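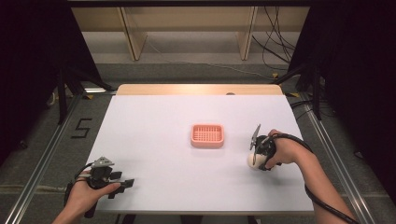
I'd been meaning to go to the Stavetti open day for years, and every August I managed to miss it. This time my cousin texted me the night before and said she was picking me up at 7:30 whether I was dressed or not, so off we went, with a bag of peaches and one working phone charger between the two of us.

If you don't know Stavetti, they're the paper mill up past Cernero, where the road follows the river and you lose the radio. They make drawing paper, mostly, plus the heavy cream-colored stuff people use for wedding invitations. I've been buying their seconds for ages (the sheets with a wobbly edge or a speck in them, sold by the pound) and I had this picture in my head of a big gray factory. It's a long brick building with ivy on one end and a parking lot that could hold maybe half the cars that showed up. We ended up on the grass behind a school bus from Sotomayor.

You sign in at a folding table and they give you a sticker with your group color. We were green. Green had to wait the longest, so we went and stood by the millrace and ate peaches. There's a stone over the arch with 1343 cut into it, and I had a whole argument with my cousin over whether it was a date. It's a date! There was a grain mill on the spot long before anybody thought of paper, and the stone got moved twice when the building was changed. The arch is the prettiest part of the place and I took far too many photos of it.

Our guide was Vasco Morais, who runs the beater room and has a voice that carries over anything, which is handy in there. The beaters are these big oval tubs where the cotton goes around and around in water until it turns into something like thin oatmeal. He let the kids put their hands in a bucket of it. He let me put my hand in too, after I asked. It's silkier than you'd think, and it stays under your fingernails until dinner.

I had no idea how much of papermaking is just water. Water to wash the cotton, water to float it, water to carry it onto the screen, and then the rest of the building is there to get the water back out again. Vasco said the river is softer in spring and the paper comes out a touch different, and that he can tell a March sheet from a September one with his eyes closed. A man in our group offered to test him on it. Vasco said sure, come back in March.

The hand-forming room was my favorite, no contest. They only make a small part of the paper by hand now, but there are still people who do it every working day, and watching them is hypnotic. Dip, lift, a little shake to the side, a little shake forward, done. The next person flips it onto a felt and hands the mold back, and neither of them looks up. When the stack gets to 50 sheets it goes under the press, and you can hear the water running into the floor drain from across the room. We each got to try one sheet. Mine had a hole in the corner and one side as thick as a cracker. I'm keeping it forever.

Upstairs is the drying loft, and wow, it was hot. Rows and rows of sheets hanging over ropes, shutters open on both sides, and that smell, a bit like clean laundry and a bit like an old library. Darnell Haddad, who looks after the loft, told us he opens and closes the shutters by feel and has done it that way for more than 70 seasons, if you count his and his father's together. He won't have a humidity meter up there. The office bought one anyway and it lives in a drawer.

The machine hall I liked less, to be fair to my cousin, who loved it. It's loud and long and the paper comes off the end on a roll as wide as a garage door. We got earplugs. I mostly watched the woman on the cutter, who was squaring up stacks with the side of her hand.

Lunch was sausages in the yard, and there was a line for the coffee that never got any shorter. The Eltumska brass band played under the trees, and they were good, especially the tuba.

Then the shop. Seconds were going by the pound like always, but on open day they also put out the odd colors, leftovers from special orders. I came home with a stack of blue-gray, some mustard I have no plan for, and a little sewn notebook for my neighbor, who waters my tomatoes.

If you go, get there early and ask for an early group, because the loft is a lot easier before noon. Wear shoes you don't mind getting splashed. And bring cash for the sausages. The shop takes cards, the grill doesn't.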